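The Allowance

The survey office in Jutby closed its heating on the first of October and opened it again on the first of November. In between, the two staff worked in coats. The senior surveyor had held her post long enough to have drawn most of the sheets in the cabinet. The junior surveyor had come from Plandell in the spring and still wrote his sevens with a bar.

The job was the boundary between the Mazurek holding and the parish road. It had been measured once before, with a steel tape, and the result was on file at a scale of 1:2000. The new sheet was to be drawn at 1:1000. The client wanted to build a wall.

They ran the line in the morning. The junior held the zero end at the iron pin and the senior walked out with the reel. At the far pin she pulled to tension, read the tape, wrote the figure down, and walked back. They did it again in the opposite direction. The two readings agreed with each other and did not agree with the file.

"Temperature," said the junior.

"I applied temperature."

"Sag, then."

"It was on the ground."

She sat on the tailgate and worked the correction a second time. A steel tape is true at one temperature and at one pull. Colder, it shortens, and the reading comes out long. The correction is small and it has a sign, and most of the errors she had found in that office over the years were errors of sign. She looked for one in her own page and did not find it. The old line came to 400 meters exactly. The new line came to 400 meters less the width of a hand.

"Somebody rounded," said the junior.

"Somebody wrote down what the deed said."

The deed was in a box at Zorava, in the district archive, and she had read it the year her husband left. It gave the distance in words. The surveyor who came after had taken the words to the field with him, and when the tape came up short he had believed the words. She knew this because the field book was in the same box, and the reading in it had been struck out with one ruled line and replaced. He had initialed the change. The initials were her father's.

She had not told the office. The sheet was old, the land was pasture, and the cows crossed the line at will.

The junior folded the legs of the tripod and strapped them. He asked whether they should go out a third time, in the afternoon, when it would be warmer. She said the afternoon would give the same answer with a different correction on it.

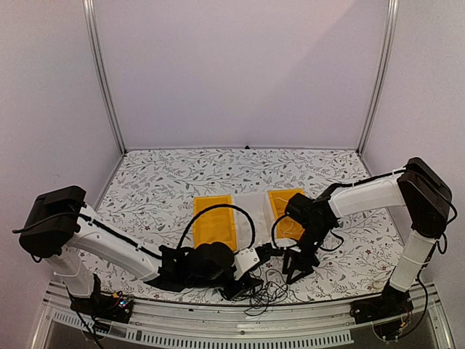 Back in Jutby she cleared the drafting table and laid out the film. Paper takes up water from the air and grows, more across the grain than along it, and a sheet drawn in a damp week will scale short in a dry one. Cloth is worse. Her mother had cut patterns for a living and would not measure anything until it had lain flat for a night, a white piece spread out in the middle of a table that was covered, edge to edge, in another white cloth printed with leafy stems and small dark red flowers. As a child the surveyor had been forbidden to lean on it. Her father, who came in late and put his elbows where he liked, used to say that a hand's width never hurt anyone. Her mother moved his elbows and let the cloth lie.

She plotted the first pin and pricked it through. The junior had the old sheet up on the light table and was reading off coordinates in a level voice.

"What do I put for the length?" he said. "The client will ask. He has the old one framed."

"Put what we read."

"And the remark?"

There was a box on the form for remarks, two lines deep. In most of the sheets in the cabinet it was empty. She took the form from him, uncapped the pen, and waited for the ink to come down. Then she wrote that the previous value was not supported by the field observations of its date, gave the number of the book and the page, and signed with her full name — the maiden one first, as it appeared on her license.

The junior read it upside down. He looked at the name for a moment and went to put the kettle on.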